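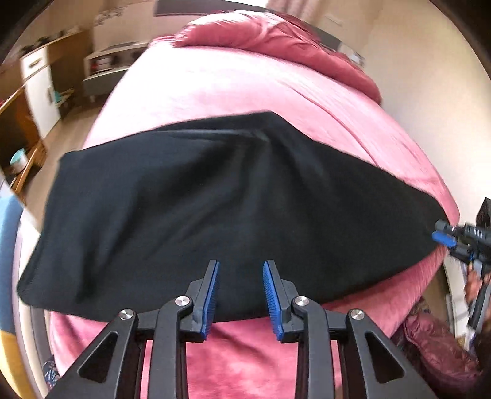 Zornmont Questions the Five-Second Fold

Laundry advice service asks whether quick folding tricks save anyone any time

Zornmont, the home laundry advice service, has spent November testing the folding shortcuts that fill household videos, and it is not impressed. Its new guide, Flat First, tells readers to spread each piece on the bed and smooth it before making a single fold.

"We were told these tricks would change our lives," said Marlene Caldeira, who edits the guide. "Mine gave me a lumpy drawer."

Testers tried 48 methods at home. Zornmont kept 6. The rest were dropped for needing a perfectly square garment, a table nobody owns or more patience than the video let on.

Large dark cloths get a chapter to themselves. A black cloth laid out on a pink bedspread is easy to see at the corners, but a ridge near the middle can travel through every later fold. The guide says to work it out toward the edges first. A velvety bedspread grips the fabric a little - useful for holding a corner, annoying when the whole piece needs to turn.

Marcelino Arruda, who ran the home tests, remains doubtful about folding boards too. "They suit shirts. Try one on a throw and see how far you get."

Flat First runs to 50 pages and goes out to Zornmont's 3,706 subscribers on Tuesday. It makes no promise about fitted sheets.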